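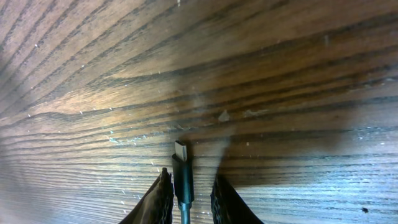 Kuldeep Kushwaha
December

I keep getting the same questions about the charging-cable task, so I'm putting my answers in one place. I'll add to it when I remember to.

What is the task, exactly?

Left arm holds a phone, right arm picks up a USB-C cable and plugs it in. We call it Wovico, which doesn't stand for anything (it was the next name free on the list after Fesex, and Fesex was towel folding, which I don't want to talk about). One full run of that is one example. The model we're training gets the camera pictures plus every joint position, and it tries to learn what a person driving the arms would do next.

How many examples do you need?

We're aiming for 400 good ones. I say good because I throw plenty out! If I drop the phone, or bump the table hard enough to shift everything, that run gets deleted. If I miss the port once and then get it in, I keep it, and I'm pretty stubborn about that. A model that has only seen perfect insertions has no idea what to do when the plug lands a hair to the left, and it's going to land a hair to the left.

Do you always start from the same spot?

No, please don't. Move the cable every time. Toss it, loop it, point the connector away from you, whatever. I did my first 31 runs with the plug lying in nearly the same place and the policy learned to reach for that place, cable or no cable. It was kind of sad to watch. Those runs are still on the drive but they're not in the training set anymore.

Where do you grab the cable?

On the black housing just behind the metal tip, with the plug standing straight out past the fingers. If you grab the thin cord lower down, the connector flops over as soon as it touches the phone and you'll spend the whole episode chasing it. The ridges on the fingers help a lot, but they don't fix a bad grab. Let go and try again, the retry is useful data anyway.

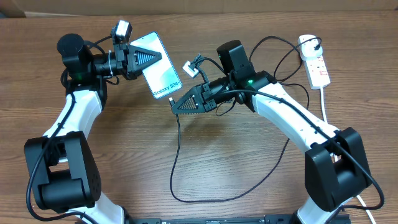

Left arm with the phone, right arm with nothing in it, cable on the table between them.

Why hold the phone up? Wouldn't it be easier flat on the table?

Easier for about one thing, which is not dropping it. With the phone in the air I can tilt it and bring the port to the plug, and both arms get to do a bit of the work. When we tried it flat, the right wrist had to go so low that the gripper kept scraping wood. Tilted also makes the two arms learn to wait for each other – that's the part I care about most.

Do the wrist cameras matter that much?

Yes. From the overhead view the connector is a tiny silver speck and you can't tell which way the flat side is facing. Up close it's easy. Check both wrist views before you start a batch, and if one has slipped on its bracket, fix it then. I lost 11 runs to a drooping camera and didn't notice until I played them back that night.

How fast should I go?

Slower than you want to, but don't stop dead. Long pauses in the data turn into long pauses in the robot. If you need to think, keep drifting a little toward the phone while you do it.

Can I change the phone, the cable or the table?

Phone and cable, yes, later on. Finish the first set with what's there, then we'll mix in others. The table stays. Watkins (the other station) has a plain white top and we'll use that one for testing.

Where do the recordings go?

Into the Forkix folder, one subfolder per session, with your initials. Put a line in the notes file if anything odd happened – a cable tugging on an elbow, the light changing, that sort of thing. Short is fine. "Cord caught, run 6" tells me plenty.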